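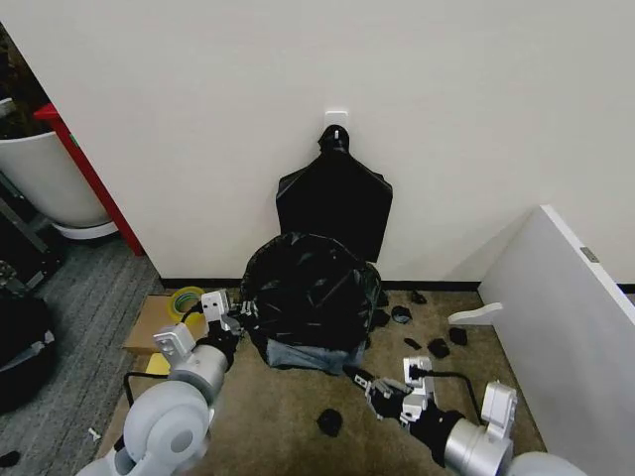

Bin, black bag on the wall hook, and black scraps on the carpet

We use cookies to remember your settings and keep you signed in. Accept / Manage

Can a robot deal with a trash bin yet?

Posted by Oltmont, 12 Oct 2023

Hello all, and thank you in advance, because I know this is a bit of a ramble. My knees are not what they were, and the chore I dread most is the bins. I don't mean hauling them to the curb, a neighbor's boy does that. I mean picking the little torn bits up off the carpet, pulling the full liner out and getting a new one to sit right over the rim. I've had a robot vacuum since January and I'm fond of it, but it chokes on scraps of bag. Is there anything with arms that I could buy for a normal house? Or should I stop dreaming and get a grabber stick?

Szénási

Oh, I do sympathize! I worked on a packing floor for 7 years and we had arms there that could shift cartons all day long without a fuss, but a carton keeps its shape. A trash bag doesn't. It folds, it sticks to itself, and it looks different every time you set it down. Black plastic is harder again, as cameras have trouble telling where one fold ends and the next begins.

Picking scraps off the floor is the part I'd be hopeful about. Two arms can manage that sort of thing now, slowly, if there is good light and somebody has taught them the job. Changing the liner I've only seen done in short videos, and I always wonder how many tries came before the good one. For a home I'd wait a few years yet. Get the grabber stick, a long one with rubber tips (mine is 2 feet and I wish it were longer), and keep the next bag on a hook at elbow height so you aren't bending for the roll.

Fastby

no. get a bin with a pedal

Lutmont

I'd go along with most of what Szénási wrote, only I'm a little more cheerful about it. Do pick up the bits before you run the vacuum, though, mine wound a strip round the brush and it took me all evening to get it out with nail scissors.

Contact us | Copyright and terms | Back to top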